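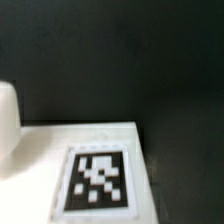

Wrist camera view, marker on white platform, dark backdrop behind.

Friday, 9:40 a.m.
Posted by Yatziri Cuautle

Ticket 367 - arm stops short of the platform during dish-sorting trial

Reported by Braulio Sandoval. The arm moves to the marker, pauses, then quits with "pose not stable." Same thing on both benches at Lamham. The cup and plate routine never gets to start.

Checked so far:

Marker size in the config was left over from the Betix bench. Corrected it. Pose still jumps between frames.

Cell edges look a little soft in the wrist view. Refocused the lens and ran it again. Better, but still failed 2 times before lunch.

There is a gray shadow on the platform to the left of the marker. Turned the side lamp 90 degrees and logged a new set. Elvia is comparing them.

11:15 - Sheila Sugden asked if this means the arm can't put dishes away. My answer for now: it can do it when the marker reads clean. It can't yet do it in a kitchen where the light changes all day, and a person would finish the rack while we recalibrate. I would not promise the Tallon people anything for June.

1:30 - Karla found that the pose filter was taking the first reading and holding it. Changed it to wait for a steady run of readings. The arm now reaches the start position. Plates not tried yet, cups next.

Status: open, lowered to medium. Assigned to Karla Xolalpa. Please leave the lamp where it is until she signs off.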